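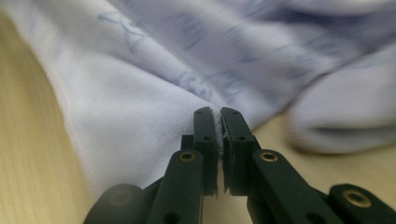

2 min read

Bindmont workshop members release plans for hand-held gripper

November 9, 2022 – Members of the Bindmont shared workshop have released the plans for Cluker, a two-finger gripper that can be built at home and worked by hand. The files are free to download and cover the fingertips, the link arms and the handle.

Cluker was designed by Dagim Assefa and Skye Dunbar, who wanted a tool for trying out grips on cloth before putting a motor on anything. The green plastic fingers close on a thin fold of fabric, and brass eyelets are set into the arms. The tips have flat, squared-off tops and small round holes.

"Cloth was the hard part," said Assefa. "A block of wood sits still for you. A shirt slides, folds under itself and comes up two layers at a time."

The current version is the seventh. Earlier ones used longer tips, which bent under load. Dunbar redrew the links in January and logged 147 test grips on knits, towels and pillowcases before the plans were released. Her notes are included with the files, failed grips and all.

The full set has 18 printed parts and can be made on a small home printer. Builders who don't own one can book time on the two machines at Bindmont. Eyelets should be pressed in by hand – a hammer will crack the arms.

Bahman Azimi is now working on Muritz, a motor mount that will let the same fingers be fitted to a small robot arm. Plans for the mount will be posted when testing is done. No date has been set.

Cluker build nights are open to members and guests. Printed plans are kept at the front desk.

Contact: Zakhar Stasiv, Bindmont shared workshop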